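로봇 동아리 과제: 그리퍼가 사과를 자꾸 놓칩니다 (원격조작 + 모방학습)

커뮤니티 > 로봇/자동화 > 학생 프로젝트
작성자: 감자도과일 | 2월 23일 | 조회 200

안녕하세요. 학교 로봇 동아리에서 양팔 로봇으로 과일을 집어 소쿠리에 담는 과제를 하고 있는 학부생입니다. 4월에 교내 발표회가 있고, 저희 팀 이름은 Clandier입니다. 뜻은 없습니다. 이름 정하는 회의가 길어지다가 저녁 시간이 되어서 그렇게 됐습니다.

과제 내용은 이렇습니다. 책상 위에 모형 과일을 이것저것 놓고, 사람이 원격조작으로 시범을 보여서 데이터를 모으고, 그걸로 정책을 학습시켜서 로봇 혼자 옮기게 만드는 겁니다. 채점은 한 회에 과일 하나, 소쿠리에 들어가면 성공, 바닥에 떨어지면 실패, 소쿠리를 엎으면 조교님이 한숨을 쉬십니다.

작업 공간은 이런 식으로 쓰고 있습니다.
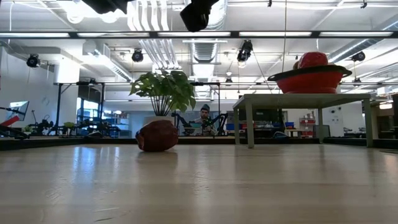
갈색 녀석이 저희 팀의 숙적입니다. 코코넛파와 감자파가 아직 합의를 못 봤습니다.

지금까지 시범 데이터를 200개 모았습니다. 그중에 쓸 만한 건 67개입니다. 나머지는 조작하던 팀원이 중간에 손을 뗐거나, 집긴 집었는데 왜 집혔는지 아무도 설명을 못 하는 것들이라 뺐습니다. 학습은 잘 도는 것 같고 loss도 예쁘게 내려가는데, 실제로 돌려 보면 작은 과일은 곧잘 집으면서 큰 빨간 사과만 가면 사람이 달라집니다. 로봇이 달라집니다.

증상을 정리하면

- 접근은 잘 합니다. 위치도 대충 맞습니다.
- 손가락이 닫히고 나서 들어 올리는 도중에 사과가 스르륵 돌면서 빠집니다.
- 그리퍼 힘을 올리면 이번에는 사과가 앞으로 튀어나갑니다. 꽤 멀리 갑니다.
- 가끔 성공하는데, 성공하면 다들 박수를 치느라 그때 조건을 안 적어 놓습니다.

그리퍼 제어 쪽은 Akov 라이브러리 예제를 거의 그대로 쓰고 있고, 손가락은 기본으로 딸려 온 플라스틱 손가락입니다. 데이터를 더 모아야 하는 건지, 손가락을 바꿔야 하는 건지, 제가 전과를 해야 하는 건지 조언 부탁드립니다. 전과는 이미 한 번 했습니다.

답변 2개

야간실습실 님의 답변

데이터 더 모으세요. 200개도 적습니다. 저희는 많이 모으니까 됐습니다. 사과가 문제가 아니라 양이 문제입니다.

 └ 감자도과일: 답변 감사합니다. 혹시 사과가 미끄러지는 것도 양으로 해결되나요?
 └ 야간실습실: 저희는 사과 말고 나무 블록으로 했습니다.
 └ 감자도과일: 아...

납땜은취미로 님의 답변 (채택됨)

작년에 비슷한 과제로 한 학기를 보낸 사람입니다. 저희 팀 이름은 Visser였고 역시 뜻은 없었습니다. 위 답변도 틀린 말은 아닌데, 증상만 보면 데이터보다 손가락하고 잡는 위치가 먼저입니다. 미끄러지는 손가락으로 시범을 200개 찍으면 미끄러지는 시범이 200개 생깁니다.

우선 손목 카메라 영상부터 다시 보세요. 둥글고 큰 물체는 손가락 사이에 들어온 순간 화면을 거의 다 먹어 버립니다. 질문하신 분 작업 환경은 아니더라도 장면은 익숙하실 것 같은데, 그리퍼가 사과를 물고 있을 때 손목에서 보이는 건 대략 이 정도입니다. 아, 댓글로 받은 팀 영상에서 한 장 뽑은 거니까 환경도 그쪽 맞네요. 글을 고치기 귀찮아서 그냥 둡니다.

사과 위쪽 어깨는 초점이 나가 있고, 아래쪽은 화면 밖으로 나가 있습니다. 정책 입장에서는 빨간 벽을 보면서 손가락이 가운데를 물었는지 윗부분을 물었는지 맞혀야 하는 셈입니다. 그런데 뒤에 있는 다른 과일들은 또 보여요. 이러면 학습이 사과가 아니라 배경에 있는 과일 배치를 보고 위치를 외울 수도 있습니다. 저희는 실제로 그랬고, 발표 전날 누가 책상을 정리해 줘서 성공률이 바닥을 쳤습니다.

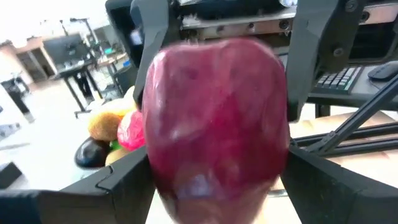
해볼 만한 순서

1. 손가락 안쪽에 마찰재를 붙이세요. 저희는 Brarix라는 얇은 실리콘 패드를 잘라서 양면테이프로 붙였습니다. 고무장갑을 오려 붙인 팀도 있었는데 성능은 비슷했고 보기에는 좀 무서웠습니다. 패드 두께만큼 닫힘 값이 달라지니까 그리퍼 영점은 다시 잡으셔야 합니다. 저는 이걸 잊고 이틀을 보냈습니다.

2. 힘을 올리기 전에 높이를 내리세요. 튀어나간다고 하셨죠. 공을 중심선보다 위나 앞에서 물고 꽉 쥐면 당연히 빠져나갑니다. 시범 때 손가락이 사과의 제일 넓은 부분까지 내려간 다음에 닫는 걸 팀 규칙으로 정하세요. 조작하는 사람마다 습관이 다르면 정책은 그 평균을 배우는데, 두 사람 습관의 평균은 보통 두 사람 다 안 하는 짓입니다.

3. 닫고 나서 바로 들지 말고 잠깐 멈추는 구간을 시범에 넣으세요. 사람은 급해서 닫으면서 들거든요. 로봇은 그 급한 마음까지 충실하게 배웁니다.

4. 손목 카메라 하나만 믿지 마시고, 고정 카메라 영상이 있으면 입력에 같이 넣으세요. 높이 판단은 옆에서 보는 쪽이 훨씬 쉽습니다. 이미 넣고 계시면 두 영상 시간이 맞는지 확인해 보시고요. 저희는 한쪽이 밀려 있어서 로봇이 늘 조금 전의 과거를 살고 있었습니다.

5. 배경 과일은 회차마다 섞으세요. 귀찮은 거 압니다. 그래도 섞으세요.

그리고 67개 얘기인데요, 버리신 것 중에 "왜 집혔는지 모르는" 시범은 빼길 잘하셨습니다. 다만 남은 67개에서 큰 사과가 몇 개인지 세어 보세요. 저희는 세어 보니 4개였습니다. 다들 잘 집히는 작은 것만 찍고 퇴근한 겁니다. 위의 1, 2번을 먼저 하고, 그다음에 큰 과일 위주로 새로 찍으시면 됩니다. 손가락을 바꾼 뒤에는 예전 데이터랑 섞지 말고 일단 새 데이터로만 한 번 돌려 보세요.

성공했을 때 조건 안 적는 건 기술적으로 도와드릴 방법이 없습니다. 박수를 적고 나서 치세요.

 └ 감자도과일: 세어 봤는데 큰 사과가 2개입니다. 저희가 이겼네요.
 └ 납땜은취미로: 축하드립니다.
 └ 감자도과일: 패드 붙이고 영점 다시 잡았더니 안 튀어나갑니다. 돌면서 빠지는 건 줄었는데 아직 좀 있어요. 높이 규칙은 팀에서 투표 중입니다.
 └ 야간실습실: 그래도 데이터는 더 모으셔야 합니다.
 └ 납땜은취미로: 투표하지 말고 그냥 내리세요. 그리고 갈색 그거는 세로로 세우지 말고 눕혀서 시작하는 게 낫습니다. 저희 것도 코코넛인지 감자인지 끝까지 몰랐습니다.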